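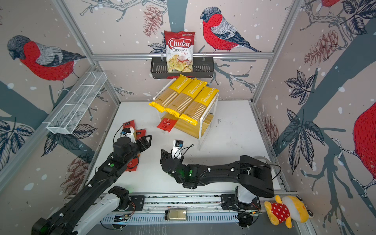
Chapter 6
Putting Dry Goods Where You'll Find Them

I have a weakness for spaghetti. I buy it when I'm hungry, I buy it when it's on sale, and for years I bought it when I already had four packages at home hiding behind the rice. If you've worked through the first five chapters with me, you've already emptied your cupboards, tossed the stale crackers and wiped everything down. Good for you! Now the food has to go back somewhere, and this is the part I like best.

We're going to start small, with one shelf, one hanging basket and a handful of packages. A setup that size is enough to teach you nearly everything in this chapter, and when you get it wrong (you will, I still do) it takes five minutes to pull it apart and try again.

Look at the clear shelf in the photo that opens the chapter. It has two tiers, and the packaged spaghetti is lying on the upper one, with loose strands spread over the lower. The chips are up above in a black wire basket hung from a rail. I'll keep coming back to those two spots all through the chapter, because they do very different jobs.

6.1 Long things lie down

Spaghetti is awkward. Stand a package up on a shallow shelf and it leans, then it slides, then it takes the crackers with it. Lay it flat and it behaves. The packages in the photo are side by side and turned at an angle, and I want you to think about that angle for a minute before you read on.

Turning a long package does two things. It can fit on a shelf that's too shallow for it straight on, and it leaves little triangles of space at the corners. Those triangles drive some people up the wall. My sister-in-law straightens every package in my kitchen when she visits, and half the time she ends up with the ends poking out over the edge where my elbow finds them. If your shelf is wide enough, line the packages up with the long side and be done with it. If it isn't, angle them, and keep them all at the same angle so you can slide one out without dragging its neighbors along.

Windows are worth using too. The yellow PASTATIME packages have a clear section where the pasta shows through. When a package has a window, put it face up. You can tell how long the strands are and what shape you've got, and you won't be standing there at six in the evening reading the small print.

6.2 Loose pasta

Now for the lower tier. Loose strands on a shelf are what most of us have after a bag splits or somebody opens one from the wrong end. I've got no objection to seeing your pasta, and clear shelving makes it easy, but for food you plan to eat, loose strands belong in something with a lid. A tall jar is fine. So is the plastic tub the Skerkar people sell for exactly this job, though I find the lid stiff.

Measure before you buy a jar. I once drove all the way to Condbridge for a beautiful glass one, got it home, and every single strand stuck out of the top by the width of my thumb. I snapped them. Ynyr Gwilliam, who read this chapter for me in draft, has written "NO" next to that sentence in very large letters.

6.3 What goes up high

Light things go up high, heavy things go down low. You've heard it before and I'm going to say it again, since I once pulled a can of tomatoes down onto my foot and would like to spare you.

A bag of chips is just about the perfect thing for a hanging basket. It weighs next to nothing and it hates being squashed. Put it on a shelf and sooner or later something lands on it. In a basket it can stand up with its front showing, the way the red-and-white bag of cassava chips does, and anyone walking by can read the name. (Mine don't last long enough for storage to matter, but we're talking about principles!)

Wire and mesh are my favorites up there. You can see in from underneath, so there's no reaching up and feeling around blind. The white mesh basket on the left wall has long compartments and they're empty, and I'd like you to leave a basket like that empty for a while as well. Don't rush to fill it. In our class at Condham I had 28 people plan a shelf on paper, and almost every one of them filled all the spaces in the first go. Then I handed each of them one more item, and out came the erasers.

6.4 Small packets wander

Then there are the little things. Snack packets, sauce sachets, the seasoning that came with the noodles. They're too small to stack and too flat to stand, so they drift. There's a small red packet partly tucked under the lower tier of the shelf in the photo, and a pair more lying on the table. I have a drawer that looks like that from end to end.

Small packets need walls. A shallow tray will do it, or a cut-down cereal box if you'd like to spend nothing. Nest Maddocks uses an old loaf pan, and she stands her packets on edge like file cards, labels to the front. I've copied her and I'm not going back.

A word about pretty walls

Wallpaper in a food corner divides people. The one here has red-breasted birds on it, with branches and pinecones and a speckling of snow, and I think it's lovely. It does make a practical point as well: a busy background competes with your labels. If your wall is patterned, bold packages and see-through shelves will hold up better than a crowd of small beige boxes. If you can wipe the paper clean, so much the better.

Before you go on

Get yourself one shelf and one basket, and pull out whatever long, light and tiny things you own. Try this:

Lay the long packages flat, windows up. See if they fit straight before you turn them.

Hang or raise the lightest bag you have, front facing out.

Gather every small packet in the kitchen into one tray. Check coat pockets too, I'm serious.

Leave one space with nothing in it for a week and write down what ends up there.

Keep your notes, even the grumpy ones. In 6.5 we'll move on to cans and jars, where weight starts to matter a good deal more, and you'll want to know which of your shelves gets used and which one just gets looked at.

Last updated: May

28 shares | 5 comments

Related chapters
Chapter 5: Wiping Down and Starting Over
Chapter 7: The Refrigerator Door
Chapter 8: Labels You Can Read Without Your Glasses
Extra reading: Emlyn Jenkins on Baskets, Hooks and Rails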